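2020-01-06

Learning to sleep without the phone

In December I moved from Fano to Jokasbridge, and in the first weeks I slept very badly. The apartment is quiet, the bed is good, but every night I was reading on my phone until one or two o'clock. In the morning I felt like an old coat.

So I made for myself a small plan of 30 nights. The phone stays in the kitchen and charges there. For waking up I bought a simple alarm clock from a shop called Murell, which has an ugly sound but it works. In the bedroom I permit only a paper book.

The first four nights were difficult. My hand was looking for the phone even when my head knew it was in another room. I was thinking of small questions, for example how far is the moon or what is the English word for "mestolo" (it is ladle), and I could not check them. I wrote them on paper. In the morning most of them were not interesting anymore.

After one week I started a novel of 1,000 pages that I carried with me through three apartments without opening it. Now I am on page 78. It is slow, and I must go back often to remember who is the cousin of whom, but my eyes close before I want them to.

I also changed the evening a little. I drink my last coffee at lunch, and I turn off the big lamp after dinner. The small one gives a warmer light and I like the room much more with it.

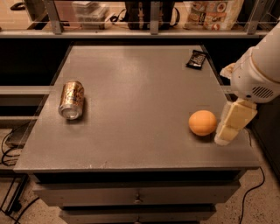

Gray top, warm light, one can, one orange ball.

I still have bad nights. On one of them I went to the kitchen at three and read news for an hour, standing, with cold feet. But I went back to the book the next evening, and I have 11 nights left in the plan.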